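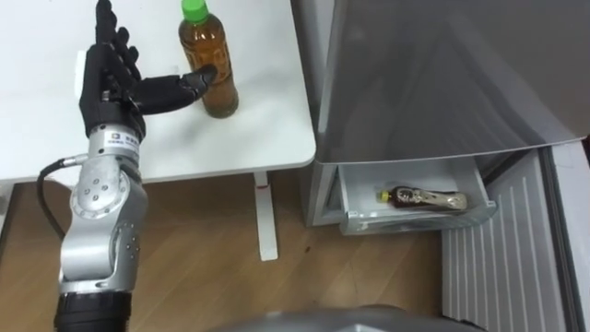
January 12, 2025. Went back to the tea question this morning, having left it alone since September. The point at issue is how far a bottle can be filled before it becomes awkward to pour from, and whether the shape of the body matters more than the level. Bottled tea is a convenient subject. The one with the green cap is filled close to the shoulder, and it has horizontal ridges and a slight waist, so the level is easy to judge against the plastic. The Malgate notebook gives 64 mm from base to waist for the Cao type, but I have never trusted that figure and did not check it today.

Colour is a poor guide to strength. Two teas of the same amber-brown can differ a good deal on the tongue, and clear plastic flatters both. I wrote as much on the Drelirer pages last year and see no reason to alter it. Storage is another matter — the shelf at Bastilgate gets the sun for about 9 hours in summer, and I should move everything down to the cupboard.

The yellow cap went on the list under a separate heading. A pale band near the top of the tea I have put down as foam or film, pending a closer look.
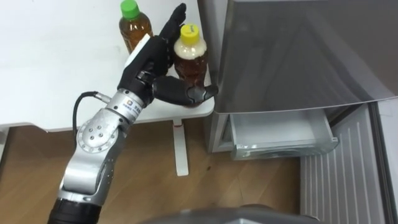 Nhàn Ninh's view, sent over before lunch, was that I should stop sorting by cap colour altogether and go by the date on the bottle, as caps get swapped and dates do not. Fair. I shall rule a new column for it tonight.

Still to do: wash 2 glasses, find the small funnel, return the thermometer.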